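How a Robot Arm Picks Up a Cup

Open day at the Catterall workshop, Kostthorpe

A robot arm is a machine that moves somewhat like your own arm. It has joints, which are the places where it bends, and a gripper, which does the job of a hand. Visitors to the open day on 24th July watched one work with paper cups on a table.

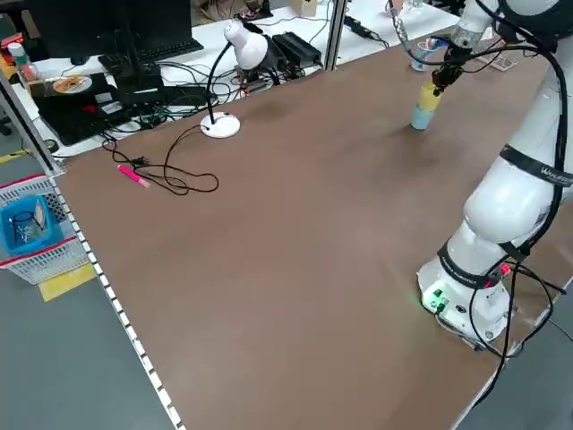 Words: Maureen Gosling
For readers aged 8 to 11

Start with the joints. Your shoulder can swing in many directions. Your elbow mostly bends one way. A robot joint is simpler than a shoulder. Each one turns around a single line, like a door turning on its hinges. To reach a cup, the arm has to turn several joints at the same time, each by the right amount.

Inside each joint is an electric motor. Next to the motor is a sensor called an encoder. The encoder measures how far the joint has turned. The computer reads all the encoders and works out where the gripper must be. It does this many times every second.

Now the gripper. It closes on a cup from the outside and holds it by squeezing. The squeeze has to be strong enough that the cup does not slip. It also has to be gentle enough that the cup keeps its shape. When the yellow cup sits on top of the light blue one, the gripper has to carry both and keep them level.

Moving a cup is split into small steps:

Move to a point near the cup.
Go to the cup with the gripper open.
Close the gripper.
Lift.
Move to the new place.
Lower and let go.

If one step goes wrong, the steps after it usually go wrong too. A cup that is held crooked will be put down crooked.

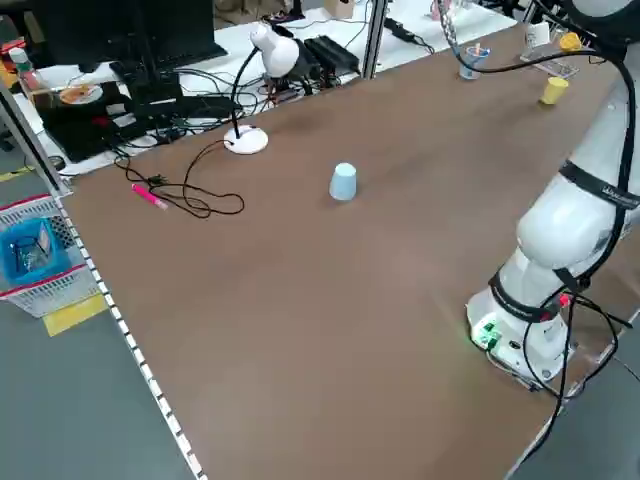 The blue cup rim down, the yellow cup farther back.

A cup standing on its rim is wider at the bottom than at the top. The gripper can hold it at different heights, and the computer needs to know how wide to open for each one. A change of one inch up or down makes a difference.

Benoît Boyer, who ran the demonstration, keeps a notebook of practice runs. His group had made 588 of them before the open day, and he plans to start on bowls in September. Each run on the day was limited to 30 seconds. A run that took longer was stopped and written down as "not finished."

Visitors asked if the arm gets tired. It does not, but its motors warm up when they work, and its moving parts wear down slowly. They have to be checked.

Words to know

Joint: a place where the arm bends or turns.
Gripper: the part that holds things.
Encoder: a sensor that measures turning.
Base: the bottom of the arm, which stays in one place while the rest moves.

Try it at home: stack two paper cups and move them across a table using only your thumb and one finger. Keep your wrist stiff. Then try again with the cups upside down.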